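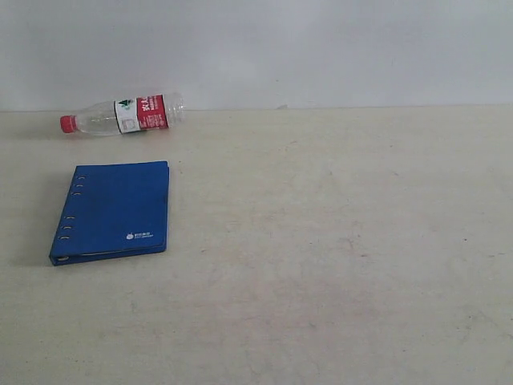 A note pencilled under the last entry asks why the bottle is allowed on the same table as the blue book at all, and suggests that drinks go back to the shelf by the door. Fair question. The rule as written for Dirar covers open cups and anything without a screw cap. A capped bottle is permitted. It doesn't say whether the bottle has to stand up, and the one in question is on its side at the back by the wall, red cap to the left, with the book nearer the front edge.

December, 4:10 pm. Beige table, white wall side.

Checked the table with a level after reading the note. Fall is toward the front, 3 mm over the depth. A leak at the wall would therefore run toward the paper. Lateral fall too small to read with the level we have. The Gosling level is more sensitive but was out on loan to Busovier, so the lateral figure waits.

Proposed wording for the table sheet:

Drinks: screw cap, closed, upright, not uphill of paper records.
Paper records: closed when not being written in, flat, cover up.
Loose sheets: in a tray or in the rings, not tucked under the cover.

The last line is there on account of sheet 2159, which was found under the back cover of a different book with a torn margin. It had been pulled out of the rings without opening them. Reinforced and refiled. Sheet 1267 is still missing. It should sit in the Busovier run, between the hinge measurements and the paint notes, and the index says it was filed. Will go through the older books one at a time before rewriting anything from memory.
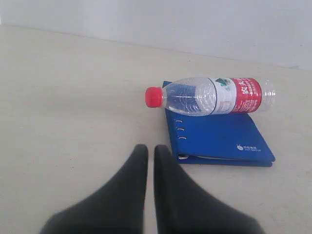 Entered by: Graltamholm workshop, table records
Filed under: Dirar / housekeeping

Notes on the blue covers generally. They hold their colour well and are easy to find on a pale surface. Against that, they all look the same when closed, and with nothing written on the front you have to open one to learn which job it belongs to. Tried paper labels on two old covers. One lifted at the corners within the week, the other stayed down but took some of the surface with it when peeled. Paint marker on the spine is holding so far, white more legible than silver.

Ring closure: if a book rocks when laid flat, open it and look at the rings before blaming the table. Usually a sheet has caught across the gap. Overfilled books also rock. I weighed a well-behaved one from the Gosling shelf at 737 g with contents and will use that as a working limit until someone has a better method. Weight is a poor stand-in for thickness, as the drawing paper is much heavier than the lined.

Tabletop wipes down with a barely damp cloth. No spray near the books. Faint smudges remain on the pale surface and I'm not chasing them.

Still to do:
Borrow back the level and measure lateral fall.
Pack the front legs, then re-check the 3 mm.
Look for 1267.
Replace the table sheet with the new wording, if there are no objections pencilled here first.
Order more white paint markers, fine tip.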